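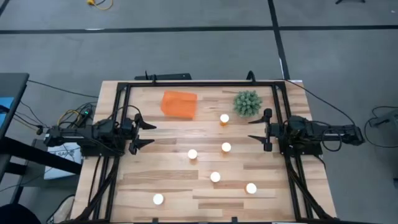 Home & Garden > Tables and Worktops > Care and Finishing

Tealights and a plant on an oiled butcher-block top: what do I need underneath?

Posted by Yolanda Miranda, Thursday, January 11, 2018

I have a butcher-block table top, narrow strips glued side by side, in mixed tones from pale tan to a darker brown. It was sanded and given two coats of hard wax oil in December. It is used for meals perhaps twice a week and for table decoration the rest of the time.

The usual arrangement is a handful of small white lights spread over the wood, a small round green plant towards the back, and an orange cloth, folded, that gets opened out when people sit down. Nothing goes under any of it.

Three points I would like settled.

Whether small candle-type lights can stand directly on oiled wood. I own both the battery sort and ordinary wax tealights in metal cups, and they get mixed up in the same drawer.

Whether the plant pot will mark the surface if it is only watered at the sink.

Whether a strongly dyed cloth can transfer colour to the oil finish. The label on mine has been washed blank, so I can't say what the fibre is.

The top is 600 mm deep, so a full-size runner takes up most of the useful area. I would prefer to avoid one.

Ellholm
Battery lights: no problem with heat. The only thing to check is the base. Some have a rubbery ring or foot, and soft plastics left for weeks on a fresh oil finish can leave a dull circle. Lift them when you wipe the table and put them back somewhere else.

Wax tealights in metal cups: do not stand them straight on the wood. The cup gets hot enough near the end of the burn to soften the finish, and spilt wax will get into the joints between the strips. Use a glass or ceramic holder with a foot, or a tile. Keep them well away from the folded cloth and from the leaves. Store the two kinds in separate drawers. That solves half of your question.

Plant: watering at the sink is right, but the pot will go on draining for an hour or more. Stand it on the draining board until it stops. Then use a glazed saucer with a cork disc beneath it. Unglazed terracotta saucers let moisture through and will give you a black ring, particularly if any of the strips are oak.

Bermúdez
I never put anything under mine and it's fine. Wood is meant to get marks.

Stirenthorpe
Agree with Ellholm on the lights. On the cloth, which was not covered:

Dye transfer needs moisture or fresh oil. A dry cloth on a cured finish will not normally do anything. Hard wax oil can be touched after a day but takes two to three weeks to cure fully, so a top done early in December should be safe by now — one done in the last days of the month I would leave a bit longer.

To test the cloth, damp a corner, press it on white kitchen paper under a heavy book and leave it for 16 hours. If the paper is clean, carry on. If there is colour on it, wash the cloth separately until there isn't, and don't put it down damp in any case.

If you do get a ring or a stain, rub along the grain with a fine pad, wipe off the dust, and apply a thin coat of the same oil to the whole strip, end to end. Patching only the mark leaves a visible edge. With strips of different colours the repair is easy to hide, as each one already looks slightly different from the next.

Yolanda Miranda
Thanks. Cloth tested, faint orange on the paper, so it is in the wash. The oil went on in the first week of December. I will get a glazed saucer for the plant and keep the wax tealights for the garden.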